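From the Language Center: the Gundska evening readings continue

After the winter break, the reading evenings in the Gundska room are open again for students of all departments. The group meets each Tuesday at 6 p.m. and reads short prose in the original language, with a translation next to it. This term the texts come from small port towns, and they deal with the way people speak when two or more languages live on the same street.

The first text is a story set in Kurklow, a harbor town where the older families mix three languages in one sentence. It has 613 lines in our edition, and we plan to read it in four evenings. Vicente Quiroga, who teaches translation at our department, prepared the notes. He asks the participants to read the opening pages at home and to mark every place where a speaker changes the language. In his opinion, the marks often show a change of feeling before the story tells us of it. 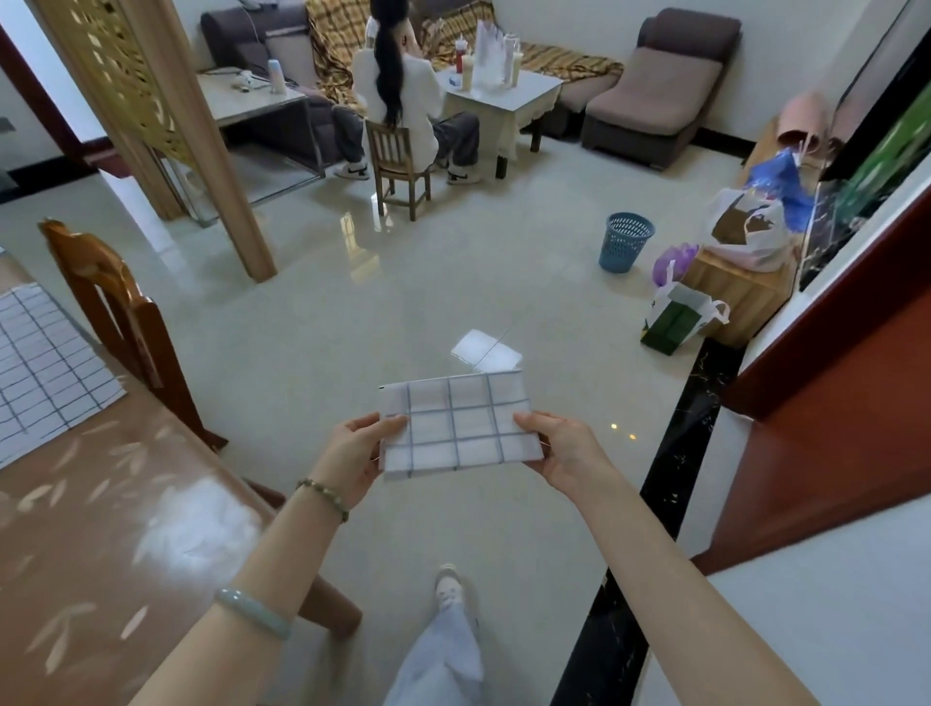
Do I need to know the original language to take part? Basic reading skill in any second language is enough, and the translation is always on the facing page. Discussion is held in English.

The second half of the term belongs to the Sosa letters. This collection has 900 letters written by sailors and their families, and the department library received copies of 200 of them last spring. They were never edited for print, so the spelling is uneven and some sentences stop without a verb. For students of linguistics this is good material. For students of literature it may be more difficult in the beginning, but the letters are short and the voices in them are very alive.

Those who wish to receive credit should write a commented translation of 2 pages, from either the story or the letters. The comment can be written in English or in the language of the text. Please agree on your passage with Mr. Quiroga before you start, as last term several students chose the same one.

Copies of the first text are at the department office, in the Purker building, second floor. The office is closed at lunch time. New participants can also join later in the term and do not have to register.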